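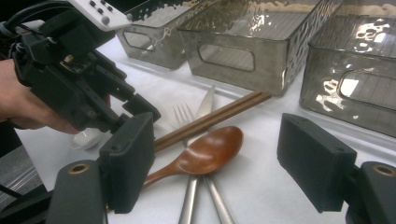

Sorting the Spoon Drawer

I finally went through the utensil drawer last week. It had reached the point where it wouldn't close unless you pushed down on the whisk first, and I'd been doing that since about November without thinking of it as a problem.

We moved to Plolstead with one box marked "kitchen small." That box went into the drawer more or less as it was. Since then we've added things and taken nothing out. There were 13 pairs of chopsticks in there, counting the paper-wrapped ones from takeout, and 5 of the pairs didn't match. I threw out the takeout ones and two that had split at the tip. The mismatched ones that were close in length I paired up and kept.

The brown wooden chopsticks stay. They have squared tips, which I like better than round ones for noodles, and they don't roll off the table when you put them down. I've had a lacquered pair before that looked nicer and I could never hold on to anything with them.

The reddish-brown wooden spoon stays too. It's a soup spoon with an oval bowl and a thin handle, and it's the one I reach for at breakfast. It doesn't get hot the way the metal ones do. I wash it by hand and dry it right away. I put one like it through the dishwasher a couple of years ago and the finish went cloudy and then started coming off at the edge of the bowl, so that was the end of that one.

The white ceramic spoon was harder to decide on. It takes up a lot of room for one spoon and it doesn't stack with anything. But it holds a decent amount of broth, and it's good for resting a teabag on. I kept it. It now lives in the cupboard with the bowls, where it should have been all along.

What went out, besides the chopsticks: a melon baller, a second can opener that was worse than the first, three corn holders, a garlic press with a stuck hinge, and a plastic ladle from a Wurnora set that had melted flat on one side. The rest of that set was fine when we had it. The ladle was my fault — I left it leaning on a pot.

I lined the drawer with a cut-down piece of shelf paper and put in a divider. Long things go on the left, short things in the middle, and the front strip is for the things we use every day. Chopsticks go in lengthwise. I tried them crosswise first and they got under everything else.

If you have wooden utensils and they're starting to feel rough, plain food-grade mineral oil works on the unfinished ones. Wipe it on, leave it overnight, wipe off what's left. Don't bother with anything lacquered. The oil just sits on top and makes it slippery.

The whole job took an evening, including the trip out to the trash and a break to look for the scissors, which were in the drawer. It closes now without the whisk trick. Next is the cabinet over the stove, where there are at least four jars of cumin.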